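Notes for week 3 - Teleoperating the arm in simulation

Okay, so last week we pushed the real Guron arm around by hand, and most of you found out how heavy the elbow gets after ten minutes. This week you sit down! You'll drive a simulated arm with the handheld controller in the Sidbridge lab, and everything you do gets logged as a demonstration.

The view you get is from the wrist, so the fingers are always at the bottom of your screen. It takes some getting used to. Left on your stick is left for the hand, which may be nothing like left for the room, and I still mix them up myself (usually when people are watching). 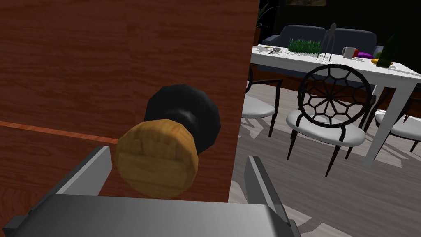
Fig. 1. Wrist view in the simulator, fingers open on either side of the round wooden piece.

Go slowly near contact. I mean really slowly - the policy learns your hesitations along with everything else, but it also learns your crashes, and those are worse. Get the fingers lined up first, then move in, then close. If you try to do all three at once you'll clip something and have to reset.

A word on the wrist joint. It turns a full 360 degrees in the simulator, and the real one doesn't, so please don't wind it round and round just because you can. I had a whole batch from the Matubbar exercise that we couldn't replay on hardware for exactly that reason.

Save each run with the green key. Bad runs get saved too, just tag them "fail" and carry on. We're after 1000 demonstrations across the whole class by the end of March, and the shared folder is called Brurnisham (old project name, long story).

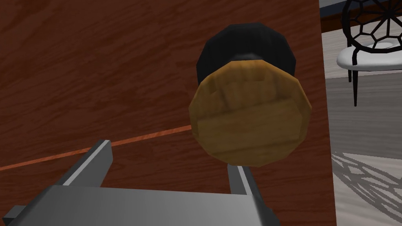
Why not just write a script that moves the arm to the right spot?
A script works fine as long as everything stays where you left it. Once the start position changes from run to run, you need lots of varied examples, and a person at the controls is a quick way to get them.

For next time, read the handout on action chunking and bring one run you're happy with and one you hated. Lab is room 1909, and the controllers need charging after you use them.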